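Refinishing one worn patch of a hardwood floor without doing the whole room

Asked by Tsion Abera
2020-07-30

We bought a house in Brurnau in December and the living room has oak strip flooring that looks fine except for one area in front of the patio door. The finish there has worn through to bare wood in a patch that runs across 11 boards. It has turned gray in places and it catches on socks. The rest of the room still has a decent satin shine.

I got a quote from a local company to sand and refinish the whole room and it came to 2,358, more than we want to spend this year. They would not quote for the patch alone. The previous owner left half a can of Lukumay floor finish in the basement, water based, satin, but I have no idea how old it is or if it is what was used on the floor.

Can I sand and coat just the worn part? If so, how do I keep it from looking like a big square in the middle of the room? I have a random orbit sander and have refinished a table before, but never a floor.

2 answers

Sânziana Olteanu

You can do part of a floor, and the way to hide it is to work in whole boards. Don't sand a square or an oval. Follow each board to its end joint, even if that means going a couple of feet past the damage, and stop at the seam between boards on the long sides. The eye expects a change from one board to the next, so a small difference in shine or color gets lost there. A line across the middle of a board will always show.

Tape off the boards you are keeping. Start with 80 grit on the orbital and go to 120. Don't start coarser than that, you will dig a low spot and it will show every time the sun comes in through that door. Sand the last pass by hand along the grain. Vacuum, then wipe with a damp cloth and let it dry overnight.

The gray is water damage. Light gray usually sands out. If it is still there after the 80 grit, try a wood bleach with oxalic acid, following the label, and rinse it well. Wear gloves and a mask, and don't sand the residue dry. Black marks may not come out at all. 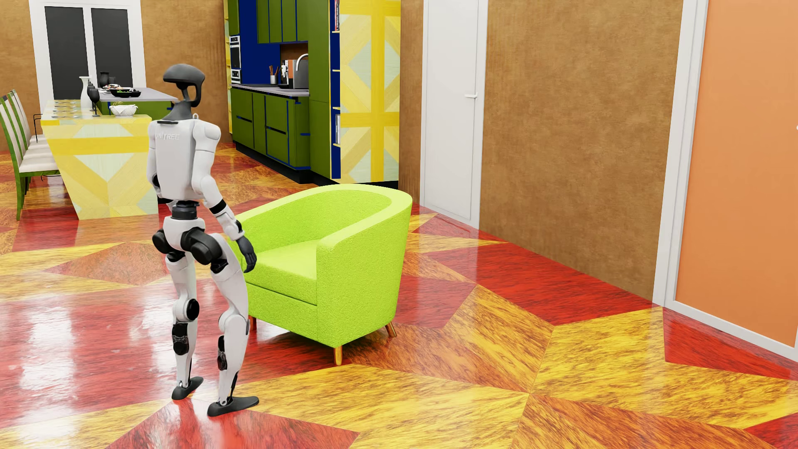 How do I find out whether the old finish is oil based or water based?

Look at the color in a spot that gets little light, such as inside a closet or under a rug. Oil based finish turns amber over the years and water based stays close to clear. If the closet floor looks honey colored next to your freshly sanded oak, you most likely have oil, and a clear coat on the patch will look pale beside it. Do a test on one board first – the end of a closet is a good place.

As for the can in the basement, I would not use it. Water based finish that has frozen or sat open goes lumpy and doesn't cure right. A new quart will cover your patch with plenty left.

Put on three thin coats with a small synthetic pad, and scuff lightly between coats with a fine pad. Stay off it with shoes for a day or so and keep rugs off for 2 weeks.

Also check the door. If the wood went gray there, water is getting in from somewhere, maybe a bad threshold seal. Fix that first or you will be doing the floor again.

vultholm_dan

I did mine in the hallway, took roughly 5 hours not counting the drying. Came out ok, you can see it if you know where to look. My mistake was buying gloss when the floor was satin. Ended up going over it again with satin and that fixed most of it.

If you don't want to bother just put a mat there. We had one by the back door for years. Get one without the rubber backing though, ours left a yellow mark on the finish that never came off.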